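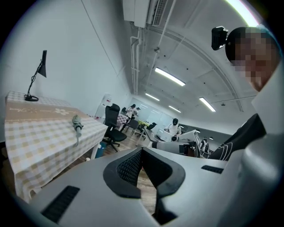
Bultis Declines to Sign Trerby Code for Hand-Held Gripper Work, Calls for Rules That Can Be Checked

FIVMONT -- Bultis, a member-funded group that reviews workplace practice in robotics and automation, said in November that it will not sign the Trerby Code in its current form. The voluntary code covers rooms where people use hand-held grippers and wearable cameras to record tasks that robots will later be trained on.

The code runs to 16 pages and has 14 clauses. Bultis reviewed all of them and found 3 that an outside visitor could test on the day of a visit. The remainder ask sites to be "mindful," to "promote" good habits or to take "suitable" steps, with no word on what would count as failing.

"We have no quarrel with the goals," Bultis said in its written response. "We would like to know how a site could ever break this code. After several readings we are still looking."

Under the present text, a site can call itself Trerby-aligned after filling out a self-assessment online. No one visits and there is no renewal date. Bultis filled out the form for a room that does not exist and was issued a badge within almost 10 minutes. The badge has been returned.

What the code leaves out

Much of the safety guidance for robots assumes a machine bolted to a floor, with a fence or a light curtain between it and the staff. Hand-held work is different. The gripper is carried by a person, often in a room with several other people, chairs on casters and household furniture set up for the task. The Trerby Code mentions "the robot cell" throughout and never says what that means when there isn't one.

Bultis asked for plain language on these points during the comment period:

Walkways. The code says they should be "reasonably clear." Bultis proposed a marked path between work tables, checked at the start of each shift, with bottles, bins and loose items kept out of it.

Head-mounted cameras. The code treats them as clothing. Bultis wants a limit on continuous wear, a named person to adjust the strap and a right to take the camera off without losing pay for the session.

Fingers near the jaws. Clause wording covers "contact hazards" in general. Bultis proposed that each gripper model carry a stated closing force and a written rule on when a free hand may be near the pads.

People in the background. Coworkers get recorded while doing something else. The code asks for consent from "participants" and doesn't say whether a person at the next table is one. Bultis proposed that anyone in the room be treated as recorded, and that faces be obscured before files leave the site.

Of these four, the Trerby drafting group accepted a change to the walkway clause. "Reasonably clear" is now "kept reasonably clear." 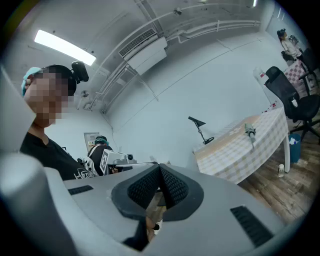
A hand-held gripper in the foreground, with a person wearing a head-mounted camera at left and work tables at right.

A doubtful case for speed

Supporters of the code argue that a soft standard now is better than a hard one years from now, and that sites will tighten up once they have signed. Bultis has heard this before in other parts of the automation business and has yet to see much tightening. A badge that costs nothing tends to stay that way, and buyers of recorded data may take it as proof of something.

De Haan, which runs recording rooms and has signed the code, told Bultis that the document gave its shift leads a useful place to start. Bultis accepts that. A starting place could be printed as a poster, though, and would not need a badge.

Bultis also holds no high opinion of paperwork for its own sake. Its alternative text is shorter than the code and drops the sections on "culture" and "shared vision" entirely. Whether sites will like it any better is an open question -- clauses that can be failed are less popular than clauses that can't.

What Bultis is asking for

Bultis will reconsider signing if the next version includes an unannounced visit, a public list of sites that lost the badge, and a yes-or-no test for each clause. Until then it advises data buyers to ask suppliers for their actual room rules, incident log and camera wear times, and to give the badge no weight.

The alternative text is free to copy and edit. Comments are welcome from operators in particular, who were not asked for theirs the first time.

About Bultis
Bultis is based in Fivmont and is paid for by its members' dues. It does not sell certification, training or equipment.

Contact
Bultis press desk, Fivmont. Copies of the clause-by-clause review are available on request.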